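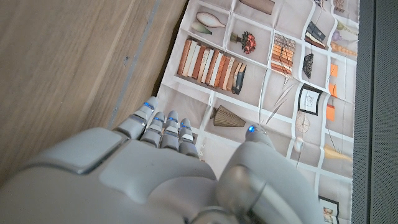 Collecting demonstrations for manipulation
Handout 4, Robot Learning Practical
Staltent teaching laboratory
January 21, 2025

What this handout covers

In the first three handouts you worked with examples that other people had recorded. From this week you record your own. The task is cloth handling on a tabletop, done with a five-digit hand under teleoperation. The recordings go into the shared Carkent set, and every group trains from that set in the second half of the module, so a careless batch affects more people than the pair who made it.

Read the whole handout before your slot. The booking system is called Fliston and the recording program is called Frade. You need a login for both.

Terms

An episode is one attempt at the task, from the moment you press record to the moment you press stop. A demonstration is an episode that has been checked and accepted. A batch is all the episodes recorded in one slot. Please keep to these words in your lab book. Last year's books used "run" for all three and were very hard to mark.

What is stored

Frade stores the view from the wrist camera, the joint positions of the hand and arm, the commands sent by the operator, and a line of text giving the task. The commands and the measured positions are kept apart. They are rarely equal, as the fingers lag behind the operator and stop when they meet something. For training we use the commands as the target and the measured positions as input. If you mix these up the loss will look very good and the policy will do nothing useful.

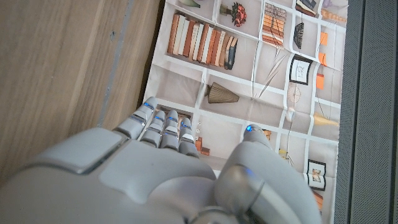 Reading time: 4 minutes

Why a printed cloth

A plain cloth gives the wrist camera little to go on. A printed one has edges, corners and patches of colour all over, so a small shift or a new fold changes what the camera sees. The shelf print also has a drawback. It shows books, vases and picture frames, and a model that has been trained on real objects may treat them as things to be picked up. We want the set to contain plenty of examples where the hand comes close to a printed object and carries on with the cloth.

Folds and creases should be left in. Do not iron the cloth or pull it flat between episodes unless the task line says "start flat". A model that has only seen a smooth cloth will fail on a creased one.

Varying the start

The commonest fault in student batches is that every episode begins in the same place. The operator finds a comfortable position and goes back to it. Change these between episodes:

the angle of the cloth on the table
which part of the print is under the fingers
the height of the hand at the start
how far the fingers are curled

Change one or two at a time and write down which. The lighting is left alone during a slot. We vary it between slots.

How many

Each pair records 100 episodes over the practical. Expect to lose some 38 of them at the checking stage, mostly for late starts, dropped frames and the operator pausing to think. The Carkent set holds 878 accepted demonstrations at present, of which 195 are cloth tasks. That is a thin share, and the cloth policy from last term shows it – it reaches well and grasps badly.

Failed attempts

Keep them. Press stop as usual and mark the episode as failed in Frade. Failed episodes are left out of the first training round but are used later to train the success classifier. An attempt that goes wrong and is then put right by the operator counts as a success, and is worth more to us than a clean one. It shows the model how to get back from a bad state.

Do not go wrong on purpose, though. Staged mistakes look different from real ones, with a slow approach and an early correction, and the model picks up on that.

Other things on the table

Some task lines call for extra objects or a second hand in view.

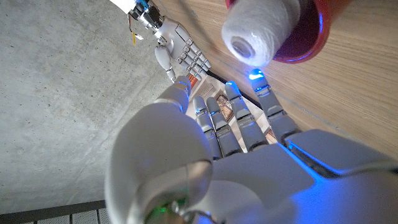
In those episodes the camera sees a good deal that has no bearing on the task, and the model has to learn to leave it alone. Put the extra objects down before you press record and do not move them until you have pressed stop. Move them between episodes. If an object stays in one spot for a whole batch, the model may use it as a landmark, and you will only find out at test time when the object is gone.

When two hands are in use, agree beforehand which operator leads. The second operator follows and does not correct the first. Record the leader in the task line as L or R.

Checking your batch

Play back every episode at normal speed on the day you recorded it. Look for motion before the start mark, frozen frames, and a task line that does not match what the hand does. Wrong task lines are the hardest fault to find later. Reject the episode if you are unsure, and give the reason in a word or two.

For next time

Bring your lab book with the batch table filled in: episode number, start condition, outcome, reason if rejected. Plot the starting position of the hand for all your accepted demonstrations on one chart. If the points sit in a tight cluster, book another slot in Fliston and record more from the parts of the table you missed.

Slots close at the end of January.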